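Guides > Buying > Viewing checklist

Second viewing checklist, with comments
Property: two-bed end terrace, Dustgate, Stitton
Agent: Cruickshank
Date: 2018-05-26

1. Roof and gutters. FAIL
Slipped tiles at the back. The agent's sheet says "recently overhauled". No invoice was offered, so I am treating it as not done.

2. Damp. UNSURE
Fresh paint on the chimney breast and nowhere else in the room. Ask what was under it.

3. Windows. PASS, mostly
Back bedroom catch won't close. Guarantee papers "with the vendor", as everything seems to be.

4. Boiler. UNSURE
Service book blank for last year. Get a quote before any offer. I have pencilled in 2,550 and expect to be told that's too gloomy.

5. Electrics. FAIL
Old fuse board. Agent called it "perfectly serviceable". He is not an electrician.

6. Floor area. FAIL
Brochure says 700 square feet. My tape came to nearly that only with the lean-to counted, and you can't heat the lean-to.

7. Lease and charges. UNSURE
Sold as freehold, yet there is a yearly estate charge of 282 payable to Brivach. Nobody at the viewing could say what it buys. The grass verge, apparently. 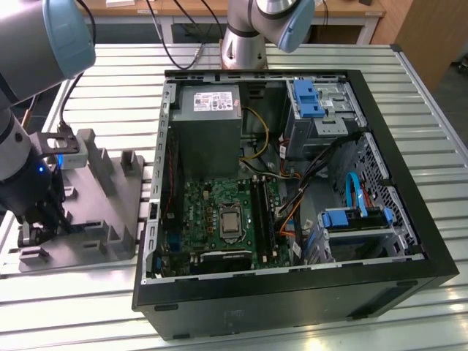

Ask for three years of accounts and whether the charge is capped. If it can go up whenever they like, knock it off the offer.

8. Reservation fee. DO NOT PAY YET
They want 300 to "take it off the market". Refund terms must be in writing first. The listing was still live when I got home.

9. Parking. PASS
Space on the street at teatime. Go back after dark.

Result: no offer until 1, 5 and 7 are answered on paper.

Contact | Copyright 2018 | Back to top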